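Wrist cameras, wide fingers and a washing machine door

I said at the end of the last post that I would write up the gripper comparison once we had run both sets of fingers on the laundry job. We finished that this month, so I am putting the notes down before I forget which setting went with which day.

The set-up is the same as before. Two arms, one either side of the bench column, each with a parallel gripper and a small camera at the wrist. The task is to take clothes out of a front-loading machine and put them somewhere else. One arm holds or reaches, the other clears. We call the controller software Mila, after Sowmya Raju's old project of the same name, although there is very little of her code left in it now.

There were two sets of fingers. The first is the narrow pair from Jondodley, which we have used for most of the bench work since the spring. They open to 62 mm and they are light. The second is a wider pair that Emerson Vieira put together from aluminium plates and short black tips. They are heavier and they look a bit rough, but they open a good deal further and he can change a plate in a few minutes with one hex key.

The narrow fingers first. They were fine on single items. A sock on a table, a folded cloth, a T-shirt held up by the collar, all of that went as expected. The trouble started when the cloth was in a heap. The fingers would come down on a heap and catch one layer, and that layer would slide off as the arm pulled back. Out of 30 attempts on a full drum we got 13 where something came out and stayed out. A few of the failures were mine, as I had left the closing force at the value we use for plastic cups.

Turning the force up helped a little. It also made the motor warm, and after a long run the controller started to lower the current by itself. Veronica Ciobanu spent an afternoon on this and found that the limit was set in two places, once in the gripper's own memory and once in our start-up file, and the lower one always wins. If you have the same make, check both.

The wide fingers were better in a heap from the first day. The extra opening means the tips go down on either side of a fold, so there is more to hold when they close. They also cope with being slightly off to one side, and we are nearly always slightly off to one side. On the same job, with the same drum of clothes put back in the same untidy way, we lost far fewer items on the pull.

The cost is room. With the narrow pair you can drive the wrist into the opening at almost any angle. With the wide pair open you have to think about the rim, the latch side and the other arm, all at once. We now do the approach in three stages: stop short of the opening, turn the wrist, and then half close the fingers before going in. It is slower and I do not like the pause, but we have not knocked the rim since we changed to it.

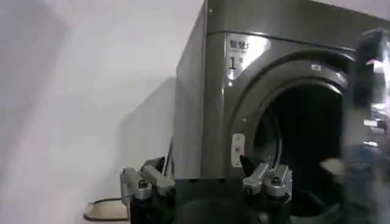 From one of the wrist cameras: wide fingers near the latch side, fingers open, with a lot of blur over on the right.

Most of what I learnt this time was about the cameras, and I had not planned to write about them at all.

The inside of a drum is very dark compared with a white wall. We had the wrist cameras on automatic exposure, because that is how they come, and near the machine the picture would settle on the wall and leave the drum as a black hole. Then the wrist would turn a few degrees, the wall would drop out of view and everything would jump brighter. The policy does not like that jump. It was trained on recordings with the same jump in them, but never at quite the same moment, and you could see the arm hesitate each time.

Ľubomír Matoušek suggested locking the exposure by hand. We tried three values. The lowest kept the wall tidy and was useless inside the machine. The highest showed cloth in the drum well enough but turned every shiny edge into a white streak, and there are plenty of shiny edges on a glossy grey machine. We stayed with the middle one. The label on the front still catches the light and is hard to read, which does not matter for this job, though it would if we ever wanted the robot to pick out a machine by its number.

Blur was the other thing. A longer exposure gives a brighter picture and more smear when something moves, and with two arms in a small space something is moving most of the time. I had assumed the smear would be worst from the camera's own arm. In our recordings the worst of it came when the opposite arm crossed close to the lens. It is near, it is quick, and it can cover a good part of the view for several pictures in a row. We have slowed that arm down when the two wrists are within a set distance of each other. I would like to do something cleverer, but this works.

We also tried a second type of camera, a small one from Huvham with a wider lens. It sees both fingertips and a good bit more to either side. I wanted to like it. The picture bends a lot towards the corners, though, and the tips ended up looking small, so it was harder to tell whether cloth was between them or only behind them. The mount also sits 4 mm further out than the old one, and on this gripper those millimetres are in exactly the wrong place for the rim. It has gone back in the drawer for now. I may bring it out again for bench work.

On controllers I have less to say. We ran the whole comparison on the Iyer board, which took over from the old laptop in December. It keeps up with two arms and two wrist cameras without dropping anything I could find. I logged 1,089 short episodes over the whole comparison, counting the ones we threw away, and only had to restart the board when I had pulled out the wrong plug. The fan is loud. Elango Amin has offered to make a box for it.

A few small things for anyone doing similar work:

Tie the cable down properly behind the fingers. Ours worked loose twice, and a loose cable near a door opening will find something to hook on. We now use two clips and leave a bit of slack at the wrist.

Black tips against a dark drum are hard to see in the recordings. When you are checking the data afterwards it is slow work deciding whether the grip was closed. I am going to put a strip of pale tape on one tip and see if that is enough.

Check the screws on home-made fingers at the start of the day. One of Emerson's plates had moved by the width of a pencil line after a long session, and the two tips no longer met. The grip force readings looked normal the whole time — I only noticed when thin items began to slip.

Write down which fingers are fitted in the name of the recording. I did not do this for the first batch and had to go back through them one at a time.

So the wide fingers are staying on for the laundry job, with the middle exposure and the old cameras. The narrow pair has gone back to the cups and boxes, where it was always fine. Veronica wants to try a set with one fixed finger and one moving one, to get the opening without the width on the latch side. She has drawn it up and Emerson has the plates cut, and I will post the figures when we have run it on the same drum of clothes.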